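Glass-topped patio table

A glass-topped patio table is an outdoor table in which a sheet of safety glass is carried by a metal frame. The type is commonly sold as part of a dining set with matching or mixed chairs, and is used on terraces, decks and balconies. Round, square and rectangular forms exist. Round tops are the most frequent in small sets because they have no corners and can be approached from any side.

Construction

The top is usually a single pane of tempered glass, 5 mm thick in light models and thicker in tables meant for public use. Tempered glass is heated and then cooled quickly, which places the surface under compression. When it breaks, it separates into small blunt pieces instead of long shards. It cannot be cut or drilled after tempering, so any center hole for a parasol must be made beforehand.

The pane rests in or on a rim of steel or aluminum. In rimmed tables the metal band protects the edge, the part of the glass most easily damaged. Rimless tables have a polished edge and rely on suction pads or plastic spacers between glass and frame. Legs may be straight, splayed or bent into scrolls, and end in plastic caps or flat metal feet.

Surface finishes

Outdoor glass is seldom fully clear. Rippled, pebbled and hammered patterns are rolled into one face of the sheet before tempering. The pattern scatters light, hides water spots and partly conceals the supports. It also makes the surface slightly uneven – a drawback for writing, and for optical computer mice, which may track poorly on glass of any kind.

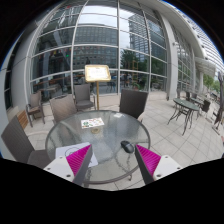 Round patio table with a rippled glass top and thin dark gray metal rim, with woven chairs.

Seating

Woven chairs are a common match for glass tops. The weave may be natural rattan, synthetic resin strip or coated textile over a metal frame. Natural fibers last poorly in rain and are generally kept under a roof. Stacking models save space in winter but tend to wear at the points where the frames touch.

The Brurstead pattern, a round table sold with 5 chairs, has a top 635 mm above the ground, lower than most dining tables. The later Dresberg pattern uses the same frame with a hammered pane. Both were produced by the furniture maker Plitetti.

Care and failure

Glass tops are cleaned with mild soap and water. Abrasive powders leave fine scratches that can weaken the pane over time. Dirt collects between glass and rim and should be rinsed out, as trapped grit may chip the edge. Sudden breakage without a visible blow is known and is usually traced to earlier edge damage or to impurities in the glass.

See also: Garden furniture; Rattan; Tempered glass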